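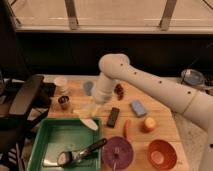
Renting out a first property: speaker notes
Landlords' evening, Gustville library, upstairs room. Start 7 pm sharp, room is ours till 9.

OPEN

Thanks for coming, fire exit is behind the coffee, bathrooms down the hall on the left. Phones on silent please.

Who I am, quick. Two units in Gustville, one furnished, one not. Bought the first one to live in, moved out, kept it. Did most things wrong the first year. Tonight is mostly that.

Show of hands: who has a tenant in already? Who is still looking? Who hasn't bought yet? (Adjust. If mostly not bought yet, spend longer on costs and skip the renewal part.)

Not a lawyer. State rules and city rules differ, check yours. Say this twice, people forget.

SLIDE 2. THE LISTING

Write it last, after the place is clean and empty of your stuff. I wrote mine from memory and put "two closets" when the second one is the water heater. Had three people open that door and look at me.

What goes in:
rent per month, and what it includes
deposit
date it's free
which floor, stairs or elevator
heat type (gas, electric, baseboard)
laundry: in unit, in building, none
parking: say the real answer. "Street parking" if it's street parking
pets yes / no / ask

Leave out: cozy, charming, must see. Leave out anything about who you want living there. Fair housing. "Perfect for a young couple" is a problem, so is "no kids". Describe the building, never the tenant. Slow down here, somebody always asks.

Square feet. My first one is 674 square feet, and I measured it myself because the old paperwork had a different number. If you measured it, say so. If it came from the county, say that.

Photos: daylight, toilet lid down, all the lamps on. Shoot from the corner of the room. Include the ugly bathroom. They will see it anyway.

SLIDE 3. FURNISHED OR NOT

Biggest question I get by email.

Furnished: more rent, shorter stays, more wear, more calls. Things walk off. You replace forks.
Unfurnished: less rent, people stay, they bring their own couch and scrape your doorframe with it.

My furnished unit brings in $115 a month more than the same layout downstairs from it. Sounds good. Then take off the mattress cover, the second mattress cover, the kettle, a lamp, and the week it sits empty between people. Some years I come out ahead, one year I didn't. Your numbers will be differnt.

If you do furnish:
bed, table, chairs, couch, one lamp per room
blinds, always, furnished or not
kitchen basics
NO art you care about
no rugs you care about either

Kitchen basics means enough for the number of people on the lease and a couple extra. Plates, bowls, cups, forks knives spoons, one good pan, one pot, colander, can opener. Buy plain stuff you can match again next year. I bought a nice set, discontinued in no time, now it's half a set.

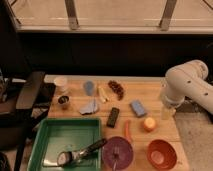 Small kitchen stuff, tray, plate, cup

Write every item on the inventory sheet. One line each. Condition column: new / good / worn. Tenant signs it day one, you both walk it again on the last day. A page and a half for a one bedroom. Don't skip because it feels petty. It feels a lot more petty arguing over a colander with nothing written down.

Wood tables: say "wood table, marks on top" if there are marks on top. Be specific about where.

(Check time. Should be 7:20 or so. If late drop the Texier bit.)

SLIDE 4. SHOWINGS

Group them. Same evening, 15 minute slots. I used to drive over for each one, insane.

Go early, open windows, run the taps, flush. Check the hall light. Take your shoes off if you ask them to.

Let people walk around by themselves. Stand in the kitchen. Don't narrate. First showing I ever did I said "and this is the bedroom" in the bedroom.

Same questions to everybody, off a printed sheet. Same application, same fee if your state allows a fee. Keep the sheets. If someone complains later you want to show you asked everyone the same thing in the same order.

Questions I ask: when do you want to move, how many people, any pets, do you smoke, anything you want to know about the building. Done. The rest is on the application.

SLIDE 5. SCREENING

Income, credit, last landlord. Call the landlord BEFORE the current one too. Current one may want them gone and will say anything.

Decide your rules before the first application shows up. Write them down with the date. First one in who meets the rules gets it. Takes the gut feeling out, and gut feeling is where people get in trouble.

Software: I use Zeris for applications. It's fine. Reports come in same day, the app logs me out all the time. Loro does the same job, a friend likes it better, I haven't switched because I'm lazy. Neither one is paying me. Spreadsheet and a folder also works when you have one unit.

If you turn someone down over a credit report there's a notice you have to send. Form letter. Look it up, don't wing it.

SLIDE 6. THE LEASE

Use a lease written for your state. Not one off a random site. Pay a lawyer once to look at it, then reuse.

Lines I added after getting burned:
who changes light bulbs (them) and furnace filters (me)
how to report a leak, and that it's right away, day or night
snow: who shovels, by when
guests staying over how long
trash day, where the bins go
what happens with mail that's not theirs

Texier bit. Texier Court is the building on the hill with the shared driveway, some of you know it. Owner there had no line in the lease about the driveway. Two tenants, one spot each in their heads, same spot. Went on all winter. One sentence in the lease would have fixed it. Draw the spot on a map and staple it on.

Deposit goes in a seperate account. In some states that's the law, do it anyway. Give a receipt. Know your return deadline before you need it.

SLIDE 7. MOVE IN DAY

Keys counted and written down. Mailbox key! Forgot it both times.

Photos of every room, every wall, inside the oven, inside the fridge. Email them to yourself and the tenant the same day so the date's on there.

Show them:
water shutoff
breaker panel
how the thermostat works
the window that sticks

One page on the fridge with your number, the plumber, the gas company, wifi if you supply it. I laminated mine. Got a compliment on it.

SLIDE 8. MONEY NOBODY BUDGETS

Change this title, sounds preachy. "Costs I missed"?

Empty weeks between tenants
Paint, every turnover, one color for all rooms so leftover cans work
Insurance: landlord policy, your homeowner policy may not cover you once you rent it. Call them
City rental registration, Gustville has one, inspection comes with it
Locks rekeyed each time
Water heater. Mine went in December, naturally, tenant had family over. Plumber same day, full price, no argument

I keep 6 months of mortgage payments in savings for each place. Used to keep 2. Slept worse.

SLIDE 9. REPAIRS

Answer the same day even if the answer is "got it, calling someone tomorrow". People are patient when they hear back. They stop telling you things when they don't, and then the drip under the sink turns into a new floor.

Notice before you enter. In writing, text counts in some places, check. Knock anyway.

Keep every receipt. Shoebox is ok, photo is better.

SLIDE 10. RENEWAL / MOVE OUT

(skip if nobody has tenants yet)

Ask early, well before the notice period. Good tenant, small raise or no raise. An empty month costs more than the raise brings in, do the math on paper.

Moving out: send the cleaning list ahead. Walk through with the inventory sheet and the move in photos. Wear is not damage. Carpet flattened by the door is wear, an iron shape in it is damage. Itemize anything you keep, with reciepts, by the deadline.

QUESTIONS

Likely ones:
Property manager, worth it? Far away yes. Ten minutes away, try it yourself for a year.
Short term / vacation rental? Different talk, different permits, ask the city first.
Family as tenants? Same lease, same sheet, same deposit.
Can I see your inventory sheet? Yes, copies on the table by the door, take one.

Sign up sheet going round for the next one. Stack chairs before leaving, lights off in the hall by 9.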